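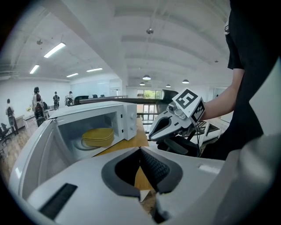 Cilludby Adult Learning Centre
Household Skills for Work, session 3
The microwave oven: plates, turntable, lifting and cleaning
Handout, Jul 17, 2026

Please read this handout before the practical hour. The words in the list at the end will be used by the teacher without translation, so it is good to know them already.

1. Names of the parts

The inside space of a microwave oven is called the cavity. On the floor of the cavity lies the turntable, which in most ovens is a round glass plate. Under the glass you will usually find a ring with small wheels (the roller ring), and in the middle a piece that turns (the coupling). When the glass is not sitting properly on the coupling, you will hear a knocking sound during heating. Stop the oven and put it right.

The controls are on the right side in most table models. Many simple ovens have two rotary knobs: one for the power and one for the time. Learners often mix them up, also because in some older models the printing is worn away. Look for the numbers. Watts or small pictures of flames or snowflakes belong to the power, minutes belong to the time.

The door opens to the left on nearly all models of this type. Leave free space on that side so that it can open completely. A door which stops against a wall at half way makes it difficult to take out a wide dish straight, and the soup goes over the edge.

2. Plates in the oven

In the guesthouse at Flustdale, where many of you will do your practice weeks in September, the plates are 274 mm wide. They fit on the turntable with very little room around them. Before you start, close the door and let the turntable make one full turn by looking through the window. If the plate touches the wall, take a smaller one.

Some households keep a stack of plates inside the microwave when it is not in use. It saves space in a small kitchen and the plates are protected from dust. We do not forbid it in this course, but please learn the following habits:

Always open the door and look inside before you turn any knob.
Take out the whole stack, also when you need only one plate.
Lift the stack with two hands from below. Do not pull it by the upper plate.
Put the stack down at the back of the table and not in the place where the door will swing.

For warming food, one plate at a time. Two plates on top of each other will not heat evenly, and the lower one can be stuck to the glass by spilled sauce. Plates with a gold or silver line do not go in. Coloured plates are allowed when the underside has the microwave sign. When there is no sign, ask.

Thin-edged oval dishes need special care on a round turntable, because the long ends pass closer to the walls than one expects.

3. Moving the oven

It is sometimes necessary to move a microwave, for example to clean under it or to change its place on the table. It is not very heavy, but the weight is not equal. The side with the controls is usually the heavier side, and people who lift it for the first time are surprised by this.

Order of work:

1. Turn the time knob to zero and pull out the plug.
2. Take out everything from the cavity: the food, the plates, the glass turntable and the roller ring.
3. Close the door. For a long move, hold it closed with a strip of paper tape.
4. Lay the cable on top of the oven or wind it loosely. It must not hang where you walk.
5. Clear the table of cups and plants.
6. Lift with both hands under the bottom edge, one at each side.

Tilting is a different matter from lifting. When an oven is tilted to one side, an open door becomes a weight which pulls, and all its load comes on two small hinges. Look at the picture and decide where you would put your hands first, and what you would do with the door.

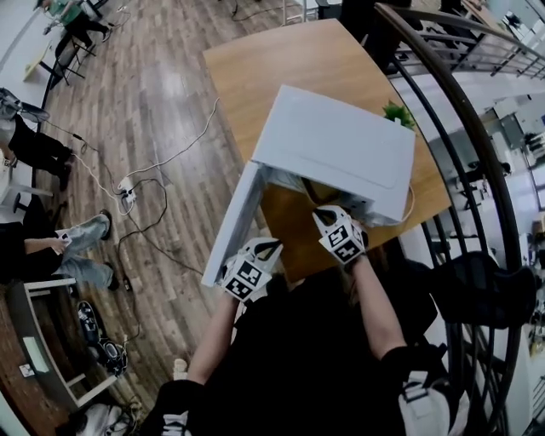 Fig. 1. A white appliance tilted over the table, its door side hanging down. Note also the cable.

After tilting, put the oven down slowly on all its feet. Push it a little at each corner. If it rocks, a foot is missing or there is something under it. Keep the distance from the wall that is written in the instruction book of the model. The training kitchen has two models, the Vasseur and the Grerkier, and their distances are not the same.

4. Cleaning

Daily: wipe the cavity and the inner side of the door with a soft cloth and warm water with a little washing-up liquid. Dry with a second cloth. Wash the glass turntable in the sink, but wait until it has cooled.

For dried food, put a bowl with 400 ml of water and a slice of lemon inside, with a wooden spoon standing in it. Heat until the window is covered with steam. Leave the door closed for some minutes and then wipe. Take the bowl with oven gloves.

Do not use steel wool, and do not spray any product into the small holes in the side wall.

The top of the oven is forgotten very often. It is flat, so people put bread and letters on it, and the crumbs go to the back. Wipe it as well, with nothing left lying there.

5. Words to learn

cavity: the space inside the oven
hinge: the part on which the door turns
knob: a round control which you turn with the fingers
stack: things of the same kind lying one on the other
to tilt: to bring something out of its level position
to rock: to move a little from side to side because it does not stand firmly
washing-up liquid: soap for dishes

6. Homework

Write the instructions for one oven that you know well, at home or at work, in eight sentences or fewer. Write for a person who has never used it. Further reading is in the course book from page 83. Bring your text to the next session on paper.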